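Notes on the Green Knight

Ultgate Reading Circle newsletter, December 11, 2024

We spent the August meetings on Sir Gawain and the Green Knight, and a few of you asked for the notes in writing. These cover the manuscript and the question of who the Green Knight is supposed to be.

The poem survives in a single manuscript, now in the British Library. It is bound with three other poems, Pearl, Patience and Cleanness, and most scholars think one person wrote all of them. The author's name is not known. The copy dates from around the end of the 1300s, and the dialect points to the northwest Midlands of England.

People often call the Green Knight a nature god or a version of the Green Man. The text doesn't say that. He rides into Arthur's hall with a holly branch in one hand and an axe in the other, and he offers a game. Near the end he gives his name as Bertilak and says Morgan le Fay's magic is behind his appearance. The Green Man label comes from much later writing - the phrase was attached to carved leafy faces in churches in 1939.
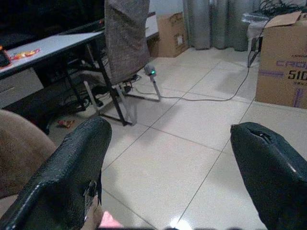
Ga-eun Wang disagreed with part of this at the second session and said that a poet can use older material without naming it. Her point was that the beheading game turns up in the Irish story Bricriu's Feast, so the Knight has relatives in myth whatever the poem calls him. She would keep the word "myth" and drop the word "god."

I think that's reasonable. The Irish parallel is well established and the god is a guess. What readers do have is the girdle, the three days of hunting and the small nick on Gawain's neck, and those took up most of our discussion anyway.

The next text is Sir Orfeo. It is short, and we have 20 copies of the handout at the desk. Please read up to line 402 before we meet.

Recent items
- Malinowski on magic and myth: reading notes
- Where to start with the Mabinogion
- Handout list, part 2

Comments (2)

Kernutness: Is there a good facing-page edition of Gawain? My old one has no notes on the dialect.

Stesutine: I'm with Ga-eun on this. Bricriu's Feast is worth an evening of its own.

This site uses cookies to remember your settings. Accept | Manage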